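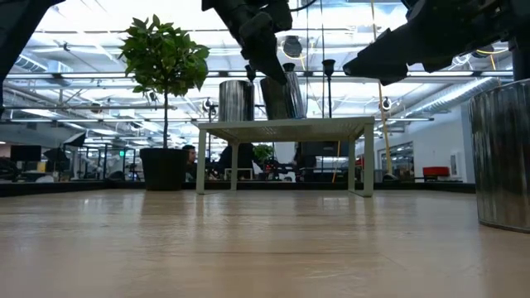
2019年10月25日 晴，晚上起风

回到家快十点了，头发还是湿的，右边屁股酸得坐下去要先扶一下桌子，可是必须写，今天不写明天就只剩下酸了。

今天终于跟塔哈·阿卜杜勒·哈米德（Taha Abdel Hamid）打了一整局！不是喂球，不是练习，是正正经经从发球开始记分的一局。我输了，十一比七，可是我拿了七分！上个月我跟他打的时候一共拿了两分，其中一分还是他自己把球打到铁板上去的。

从头写。下班绕去Zullow球馆，路上堵得一塌糊涂，在高架上我一直在脑子里过昨天晚上看的那段比赛录像，看那个左手选手怎么从后场角落里把球捞出来。手在方向盘上比划，旁边车道的人看了我一眼。随他看。到球馆的时候二号场还有人，我就在走廊里热身，跳绳，压腿，弓步走了两个来回，然后趴在玻璃后墙上看里面两位大叔打。他们年纪肯定比我爸还大，几乎不跑，但球总是在他们手边，对面那位每次都要多走两步。我看得入迷，连绳子都忘了收。打壁球的时间越长，越喜欢看这种球，以前我只会看谁打得响。

先练了直线。塔哈今天给我定的任务是反手贴墙，落点要过发球区后沿，不许碰侧墙，目标是连着二十四个。我第一轮到九个就断了，断在一个特别舒服的球上，球弹得高，人也站好了，一高兴就抡起来，球直接往场地中间飞。塔哈在后面说：“你每次觉得这个球简单，脚就不动了。”真是这样！难的球我反而老老实实跨步，容易的球就伸手去够。后来他让我每打一下都回一次T位，哪怕只是点一下，回去，再出来。累得要命，但是球立刻就规矩了。二十四个没完成，不过中间有一段，我听见那个声音了——就是球贴着墙走、又短又闷的那一下，连着来了好几次，我高兴得差点喊出来。

还有握拍。我一直以为自己握得没问题，结果他让我停住，低头看，虎口早就转过去了，变成打羽毛球那种捏法。难怪反手拍面老是关着。改过来以后头几下完全不会打球了，像借了别人的手，大概过了一会儿才找回来。他说这个毛病会一直回来，累的时候尤其会，所以每次发球前看一眼自己的手。我把“看手”两个字写在拍柄底下的胶带上了，圆珠笔写的，估计出两次汗就没了，那就再写。

说到拍子，新的这支Brunix我越用越喜欢。七月份买的时候犹豫了好久，觉得拍头偏轻，怕后场打不深。现在看根本不是拍子的问题，是我自己转体转得不够。上次穿的线磅数降了一点，球在拍面上好像能多停一下，放小球的时候手里有数多了。手胶该换了，食指那里磨得发亮，明天记得去买，要毛巾胶那种，别再买滑的。

然后就是那一局。

我先发球。第一个发球我打得很高，贴着左边墙往下掉，他截击没截干净，球浮到中场，我往前一步把它压进右前角，一比零！我当时心里想，好吧，就算后面一分都拿不到，今天也值了。接下来他当然没客气，后场长球一个接一个，全在我的反手角落里，我捞了几次都是勉强挑回来，他站在T位上等着，慢悠悠一个放短。一比五。每次看他放短都觉得不讲道理，挥拍动作跟长球一模一样，到最后一刻才收住，我人已经往后退了。

一比五的时候我想起走廊里看的那两位大叔，决定不抢了，就打高。只要位置不好就往前墙高处挑，让球慢慢飘到后场，给自己时间走回T位。效果出奇地好！他也得退回去，也得从角落里打，回合一下子就长了。有一分我们来来回回打了特别久，我喘得耳朵里嗡嗡响，最后他一个直线打松了，我截击打了个斜线，球碰了侧墙再碰前墙，掉在铁板上面一点点的地方。他跑了两步就停了，用拍子敲了敲墙。那是塔哈表示“好球”的方式，我等这个敲墙等了快一年！

追到六比八的时候还有一个让球。我往前冲，他刚好在我和球之间，我收住了没挥拍，喊了声let。放在以前我肯定不好意思喊，总觉得是自己跑慢了。他点点头说对，就应该停，还说刚才那个如果我再早到半步，可能可以要stroke。今天算是第一次把这两个的区别在场上想明白了，光看规则书的时候怎么都绕不出来。书上全是字，场上就是那么一下，能不能打到，会不会打到人。

七比九的时候我手软了。很清楚地感觉到，不是体力，就是忽然开始想“要是追平了怎么办”，结果一个普通的接发球打进了铁板。那一声铛！整个馆都听得见。然后再丢一分，结束。有点懊恼，但也没有懊恼很久，因为出来坐在长凳上，手抖着拧水瓶盖的时候，我发现自己一直在笑。

塔哈坐下来跟我聊了一会儿。他平时话不多，今天倒说了不少，讲他小时候在开罗的俱乐部里等场地，大孩子打完才轮到小的，灯快关了还在打，所以他到现在都喜欢在晚上练球。他说我最大的进步是步子，不是手上的东西，说我现在跑到球旁边的时候“到了还是一个整的人”。我想了半天怎么把这句话翻得好听一点，算了，就这样记着，他说中文本来就有他自己的味道。

他还问我要不要报十二月的Pillai杯，业余组。我第一反应是不行不行，我去干吗呀。他说去年有一半人水平跟我差不多，而且第一轮输了还有安慰赛，至少能打两场。我说回去想想，可是开车回来的路上已经在盘算请假的事了。所以应该是要报的吧！报！写下来就不许赖了。报名费八十块，还送一件衣服，衣服颜色据说不好看，无所谓。

既然要报，就得稍微安排一下，先随便写写：

周中两次上场，一次跟塔哈，一次自己练，自己练的那次不许光打舒服的正手，反手直线先打完再说。
鬼步（六个点那种）从下次开始加，练到不想练为止再多做一组。
找不同的人打。总跟同一个人打，已经能猜到他往哪边放，换个人就不会了。
发球！高吊发球今天起码有三分之一是出界或者打到中间的，太浪费了。右边发球区比左边还差。
睡觉，别再半夜看录像了（这条最难）。

找人打这件事，我想去问问Zarkevska那边的馆。听说他们晚上有那种随便来、输了下来换人的局，水平什么样的都有。那边的场地旧一点，墙有点吃球，地板也比Zullow滑，可是比赛场地什么样也不由我挑，早点适应不同的墙是好事。小林说她可以陪我去，她刚打了没多久，一听见有人凑局就来劲，上次在场上一边跑一边给自己喊加油，我在外面听得乐坏了。她最近的问题是怕球，球一过来眼睛就闭上，我把自己那副旧护目镜给她了，戴上以后好多了，敢往前站。想想我刚开始的时候也是这样，缩在后场角落里，好像前面那半块地不是我的。

对了，今天还发现球冷热差别有多大。热身的时候我偷懒，随便敲了几下就想开始，塔哈把球捏了捏，又丢回给我，说再打。于是又对着墙猛抽了好一阵，球终于烫手了，弹起来完全是另外一个球。现在天凉了，场地里也凉，双黄点的球凉得特别快，中间喝口水回来它就不跳了。以后休息的时候把球揣口袋里，或者干脆攥着。冬天自己练的时候可以换单黄点，没什么丢人的，能多打几个回合才是真的练到。

吃的也记一笔。下午四点多吃了一根香蕉和半个饭团，打的时候胃很舒服，上次吃了碗面再去，跑起来整个人都在晃。打完在门口便利店买了豆浆和两个茶叶蛋，站着就吃完了，从来没觉得茶叶蛋那么好吃。

妈妈晚上打电话来，我跟她讲我拿了七分，她问满分多少，我说十一，她说那也及格了嘛。我在电话这边笑了好久。她还是分不清壁球和网球，总问我对面那个人站在哪里，我说没有对面，两个人都朝着同一面墙，她就说那多危险啊。下次她过来，我一定要带她去看一次，让她坐在玻璃后面看，就看那两位大叔打，她肯定喜欢。

现在膝盖敷着冰，左膝外侧有一点点紧，不疼，就是下楼梯能感觉到。应该是今天弓步跨得多。明天休息，拉伸要认真做，泡沫轴找出来，好像塞在床底下了。鞋也要看一下，右脚那只鞋头拖得快磨穿了，每次反手跨步都拖着后脚，塔哈说拖脚没关系，高手也拖，就是费鞋。

本来还想把那一局每一分都写下来的，写到这里眼睛已经睁不开了。只再记一个，怕忘：六比八那会儿，他打了个很深的斜线，我转过身，几乎是背对着前墙，把球往后墙上一打，球慢吞吞地翻回去，够到前墙，活了！那一分后来还是丢了，可是那个球活了。以前这种球我连追都不追的。

手胶，毛巾的，还有报名表，明天下午之前发给塔哈。睡了。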